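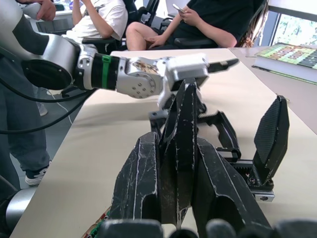

Slide 1. Two arms at the bench, with a hand on the upper casing of the left-hand one.

Speaker notes – Darren Wragg, "Two arms and a returns desk"

Slide 1
Leave up while the room settles. Name, job (shift lead, book returns, Ikimside), then straight in. The talk covers one process at one site. Ornau runs the building, Whitlock supplied the cell, and Trorkelero is the software that decides which item goes where. Say the three names once, slowly, as they come up on every slide after this.

Point out the scuffing on the black gripper. Fingers are a wear part and we log them as such. Point out the textured pad on the right as well. It comes up again under slide 4.

Slide 2: the job before
Returned books arrive in mixed crates. A clerk takes one out, reads the label, checks cover, spine and page block, and puts it on one of 5 shelves: resale, clean, repair, pulp, query. The check and the lift were the same action. Most clerks could not say afterwards what they had looked at, only which shelf it had gone to. This matters later, so do not hurry it.

Pay was by grade, and the grade was tied to handling speed. Two grades only. A new starter sat beside an experienced clerk until the rates matched.

Slide 3: what the cell does
One arm lifts and presents the book. The other holds the cover open for the label read. Trorkelero proposes a shelf and a confidence value. Below the threshold the book is set down at the end of the bench and goes to a person. Above it, the book goes to the shelf with no human check, apart from the sample drawn by the shift lead.

If asked about the threshold: it is set by us, on site, and every change is logged with a name against it. Whitlock wanted it set remotely. We declined.

Slide 4: November figures
Read the table from top to bottom, no commentary until the end.
Books presented: 2,039
Referred to a person: 284
Of those, referred for a label fault: 204
The remainder were grip faults and condition queries, mostly glossy covers and swollen page blocks. Changing the pad surface helped with gloss. It did nothing for swollen blocks, and the supplier agrees.

Do not present the referral figure as a failure rate. A referral is a correct outcome if the book needed a person. We did not record that distinction in November. Say so before somebody asks. It is recorded now, with a tick box on the query slip.

Slide 5: what changed for the clerks
Take this one slowly.

The easy books have gone. A clerk used to get a run of clean paperbacks between the difficult ones, and that run was a rest. Now every book that reaches a person is one the cell could not settle. The count per hour is lower and people go home more tired. We were slow to see this as the shift reports only carried the count.

Time at the bench is now in shorter blocks, with a change of task between them. The old handling rate has been withdrawn and has not been replaced with another number.

Teaching by hand was new work. Somebody has to stand next to an arm and show it a position, then run it, then correct it. For the first months this was done by whoever was free, at ordinary grade. It is now a listed duty with its own grade, and the training takes place in paid time. Three clerks hold it. Two others tried it and went back to repairs, with no loss of pay.

Sitting and waiting is also part of the job during set-up. Early on, managers walking past read it as idleness and one of them put it in writing. Waiting time is now booked to the cell and does not appear against a person.

Slide 6: what went wrong
The sample check was dropped for a fortnight when two leads were off. Books went to pulp that should have gone to clean. We found out from the pulp contractor. The cell now stops proposing pulp if no sample has been signed in the previous shift.

Label training used stock from one publisher only. Anything with large lettering set at a slant across the cover was read badly until we added more of it.

The first floor layout put the query shelf behind the arms, so that clerks had to walk round. Moved after complaints. Cost nothing – a shelf on castors.

Slide 7: what I would ask for at the start
A name against the threshold.
The grade for teaching work agreed before delivery.
A separate code for waiting time.
Spare finger parts on site, in a drawer the night shift can open.
A way for clerks to mark a referral as needed or not needed, from the first day.

Slide 8: questions
Likely: did anyone lose their job? Answer: no redundancies at Ikimside. Two fixed-term posts were not renewed, and the people in them would not call that a small point. Give both halves.
Likely: would we buy a second cell? Not decided. The floor space is there – the power supply is not.
If the question is about the software licence, refer to Ornau. I have not seen the contract.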